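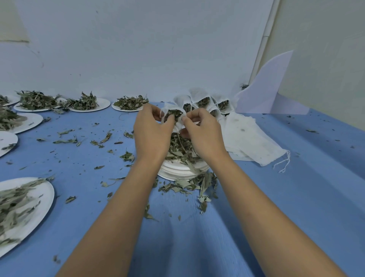

On December 24, 2020, a member of the Durley Growers list wrote:

> Am I alone in thinking the bags were better when we bought them ready filled? I opened one of this year's last night and half of it was stalk. The other half went through the cloth and into the cup, and from there into my teeth. I don't want to be ungrateful, as I know it's done for nothing, but could whoever fills them say how it's done, and whether the leaf could be cut finer or coarser or something? Also mine came undone. Also how long are you meant to leave it in? The label just says Durley Herb Tea, which I had worked out.
>
> Happy Christmas all.

Whoever fills them is me, at least for this batch, so I'll take the questions in order of how much they stung.

**Stalk.** Guilty. The leaf is dried on the stem and stripped by hand afterwards, and by the end of the evening my idea of what counts as a stem gets generous. The big ones come out. The thin ones tangle themselves up in the leaf like hair in a plughole, and if I picked out every one you'd be getting your tea in July. They don't do any harm and they don't taste of much. If one pokes through the cloth, pull it.

**Finer or coarser.** You've put your finger on it there, and I suspect you know you have. Rub it fine and it fits in the bag nicely and then leaves the bag nicely as well. Leave it whole and you can get a pinch in before the thing is full of air and looks like a pillow. I go for a rough crumble between finger and thumb and press it down as I go. Any dust that has gathered at the bottom of the heap should stay there. In your case I think some of it didn't. I was tired and it was on the plate.

As for how it's done, since you ask, there isn't a machine or a funnel. I did try a funnel. It blocked. The method now is:

- Old cloth over the table. Mine is blue, which shows up every crumb I drop, and I drop plenty.
- A stack of paper plates with the leaf heaped on top. One plate bends. A stack doesn't, and it brings the heap up nearer the hands.
- Empty bags in a flat pile to the right, strings trailing.
- Left hand pinches one side of the opening, right hand holds the other, and you work the leaf down from there.
- Full ones stand up at the back, leaning on each other, mouths still open.
- Strings pulled at the end, all in one go.

That last line is where yours came undone, I should think. I leave the tying until everything is filled, so that I can go along the row and top up the mean ones. It also means there is a point late on when I have 88 bags to tie and no interest in tying any of them. Pull it tight yourself, wrap the string round twice and tuck the end under. If it still won't hold, use a bit of cotton. A clothes peg on the side of the mug works too, though you won't want it out when there's company.

**The bags themselves.** Last year's came from Stindard and had a proper tight weave. Stindard have stopped doing the small size. These are from Ikport, order 2736, which I mention because it is written on a sheet of paper on my fridge and has been there so long I now know it better than my own phone number. The cloth is softer and you can see the leaf through it a bit. A few had grey smudges on them when they came out of the packet. I put those through hot water and the smudges stayed where they were, so if you get one, it's the bag and not the tea. Ikport offered me a voucher. I have asked what for.

**How long.** Seven minutes with a saucer on top. Five tastes of hot water and ten tastes of hedge. Take the bag out after that and give it a squeeze if you can bear to. I'll put this on the label next time, under the words Durley Herb Tea, for the benefit of those who got that far.

**Buying them ready filled.** We could go back to Kinsella, and I won't be offended. I will point out that the Kinsella bags were mostly mint, that we had no say in it, and that we had sacks of our own leaf hanging up doing nothing while we paid for somebody else's. But they did stay shut. I grant them that.

What would help more is 2 extra people for an evening. One to strip and one to tie, and I'll do the middle bit, which I've grown fond of. You sweep the scatter off the cloth at the end and tip it in a jar, and it makes a decent pot if you have a strainer. Don't put the scatter back in the bags. That's how we got here.

If anyone else has had a bad one, send it back to me in an envelope and I'll refill it. Please let it be an unused one. I didn't think that needed saying either, but there was an envelope last winter.

Happy Christmas to you too. Mind your teeth.

--
Durley Growers list. To stop getting these, reply with "off" in the subject line. Replies go to everyone.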